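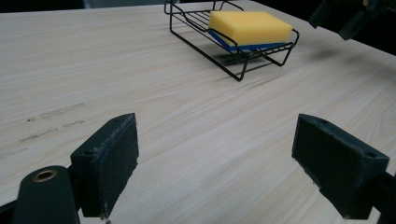
Sponge on the rack, trial unit open.

The Notier pair came with a 14 day trial and a rep named Blackburn. Lionel Blackburn. He called every morning. Had I tried the sponge. Had I tried it with the left.

"It's a good grip," I told him.

"Good how?"

I didn't know good how. I was being paid by the review. Ruvance wanted 1,000 words, pros and cons, would I buy it. I'd written the cons already. Handles too fat for my sister's hands. Cables. The manual, which was 3 pages and one of those was Hurberg's address for returns.

Pros — blank.

So I kept at it. Lights low, table bare except for the rack. Pick up, put down. My wrists learned it before I did. By the second week I could set a thing down so softly I had to look to see if I'd let go.

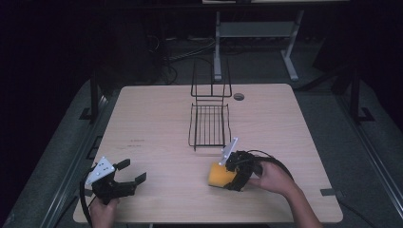

Then Mom called from Noh, late, and I answered on speaker because I still had both of them on. She wanted to know was I eating.

"I'm working."

"On what?"

"Picking things up."

Long quiet. She used to do teh line at the cannery, thirty years of lids. Hands like gloves now, she says, somebody else's gloves.

"Does it hurt?" she said.

I closed the right one. Opened it.

"No," I said. "It doesnt hurt at all."

"Well, put that in."

Blackburn rang at eight, same as always. Was I sending them back. I asked what a second pair would cost — smaller handles, if they made them. He said he'd have to check with Hurberg. I said I'd hold.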